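Home | Issues | Sections | For Authors | Search

Posted 22nd July – A. Pawłowska, Hasness Kitchen Studies Group

4. Bread, crust and the toaster slot

4.1 Why the slice deserves its own section

Most writing on breakfast tasks treats bread as a flat square. Anyone who has cut a country loaf at home knows better, and we found this part of the work a real pleasure for exactly that reason! No two slices in our set share an outline. Some are long and narrow, some are thick at one end and thin at the other, and a good many have a torn side where the knife gave up and the hand took over. The toaster asks the same thing of all of them: go into a long, straight opening, upright, without folding.

The Tollix set holds 327 slices cut in March from plain loaves supplied by Wellia, a small bakery near our building. We kept the ends and the ragged pieces. Of the whole set, 147 had at least one edge that we graded as torn, meaning that the crumb no longer followed a clean line when the slice was laid on a flat surface. These became our favorite pieces to study, and they take up most of what follows.

4.2 Crust as a handle

A slice can be held by the crumb or by the crust. Crumb gives way under pressure and springs back slowly, if it springs back at all. Crust keeps its shape and is rough enough to hold well, though it flakes. We therefore graded each piece for how much sound crust it offered and for where that crust sat relative to the toaster slot. In Figure 3 the slice is clamped between two flat pads at its thicker, lighter-colored end, with the browner end sitting lower, over the upper slot. 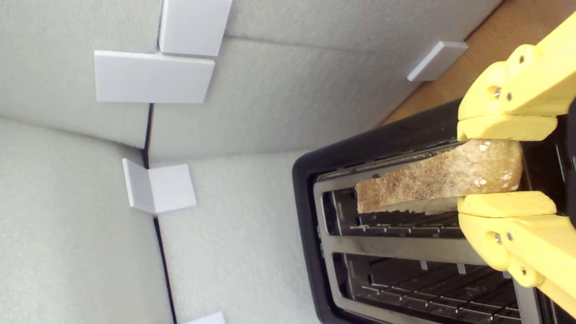

Figure 3. Slice held at its rounded end above a two-slot toaster. Note the pale crumb along the lower side of the crust and the white, flour-like patches at the held end.

The change in color along a single crust is worth a comment. Darker crust in our set tended to be drier and gave off more flakes when pressed, while golden crust bent a little before it broke. A slice with both has a stiff end and a soft end, and it will not behave the same way when turned around. We had not planned to record this and added it to the grading sheet after the first batch (the earlier slices were graded again from our notes).

4.3 Torn ends and crumbs

Torn ends matter in two ways. They catch on the lip of the slot, and they shed. The cutting mat with its printed grid was a great help with both – an outline can be read against the squares, and fallen crumbs show up well on the dark green. Figure 4 gives a view from overhead, with the slice pinched at the top crust and partly resting on the mat.

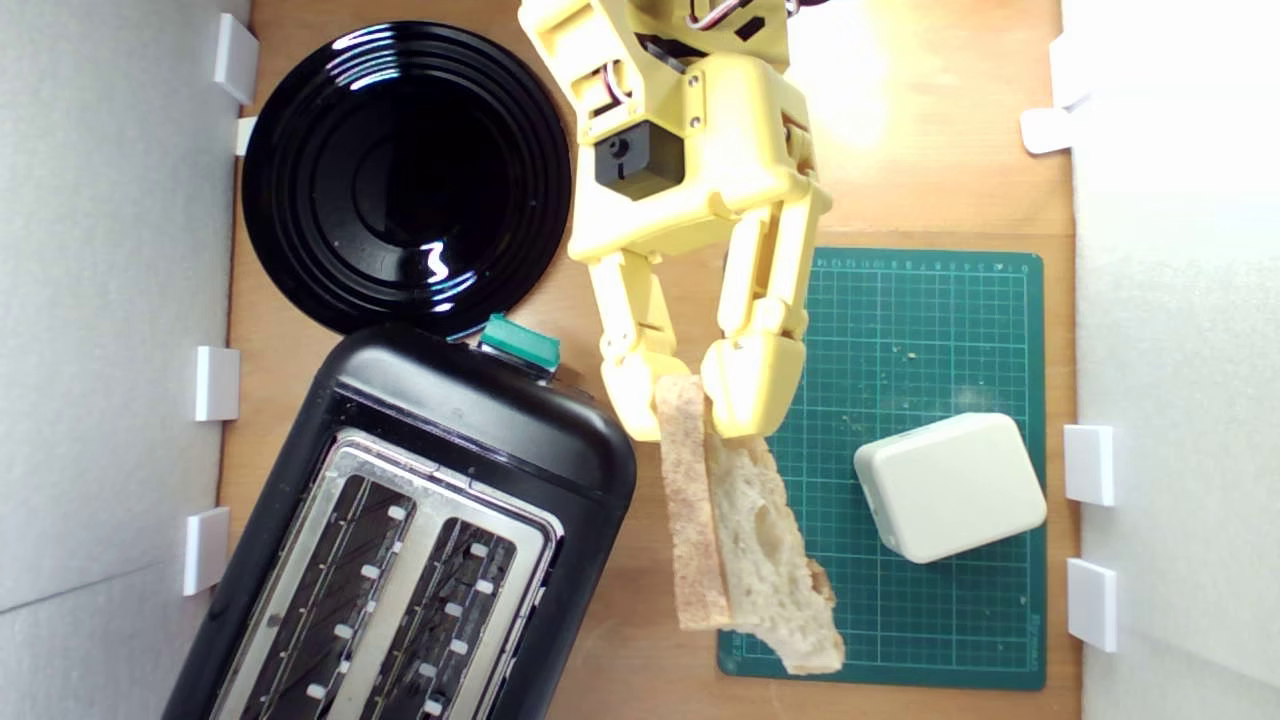 Figure 4. Overhead view of the work surface, with toaster at left and gridded mat at right. The lower end of the slice is torn and jagged; small crumbs lie on the upper-middle part of the mat.

We graded crumb loss on a simple scale from 0 to 2, where 0 is a clean surface and 2 is a scatter that has to be brushed away before the next slice. Open, airy crumb scored higher than close crumb, as most home bakers would guess. What surprised us was how strongly the shape of the tear mattered. A long tear with a single point shed less than a short one with many small points, even when the bread came from the same loaf.

None of this calls for special bread or a special toaster. It does suggest that future sets should include the awkward pieces and record which end goes down first. We would love to see the same grading tried on rye and on seeded loaves, where the crust is another matter entirely.

Related items
Slicing by hand: how even is even?
Crumb trays and countertop cleaning
The Hasness notes on butter and spreading
Bagels, rolls and other thick shapes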